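Knife drop faults on the Bako cells – FAQ

Last edit: Santosh, January. Ask me or Shobha if yours isn't on the list.

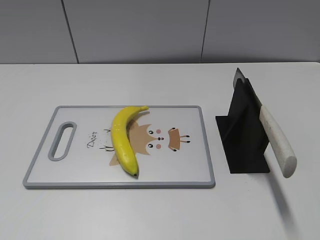 Read this before you restart anything. Most of the questions below came in after the grip fault on the fruit cutting task, so that's mostly what this covers.

What went wrong?
Arm took the knife by the handle, lifted, started toward the board. Grip force fell off mid-move and the knife landed on the table. Arm kept going and ran the whole cut with nothing in its fingers. No one hurt.

Why didn't it stop?
Slip check was only on during the lift. Once the lift was marked done, the controller quit looking. Our mistake, not a Bullska hardware problem.

How often has it happened?
Twice. Both on the same cell, both past 2,000 cycles on one set of finger pads. Pads are rated for 3,000, so we weren't expecting wear that early.

So is it the pads?
Partly. Worn pads plus a smooth handle. Ese tested new pads with the old software and could still get a slip by tilting the wrist fast. Pads alone won't fix it.

What changed?
Slip check now runs until the knife is back in the holder. Wrist speed is capped any time a blade is out. If grip force drops, arm freezes where it is – it does not open the fingers.

It froze with the knife still in it. Now what?
Hit the e-stop. Don't reach in, don't pull on the knife. Call Omolara or Shobha. Release is done by two people, one on the pendant and one with cut gloves, and nobody clears it solo.

Can I just hit Resume?
No. Resume picks up the old path, knife or no knife. Home the arm first, then start the task over. Ifeanyi is trying to get the button greyed out but it isn't in yet.

Do I have to swap the board or the holder?
No, leave them. Just check the holder is where the setup sheet says before teh first run.

Does this affect the Rusley cells?
Not the cutting fault, they don't handle blades. Same slip check bug though, so update them too.

Where do I log a fault?
Ovora, under Grip. Put the cell number and pad cycle count or it gets sent back to you.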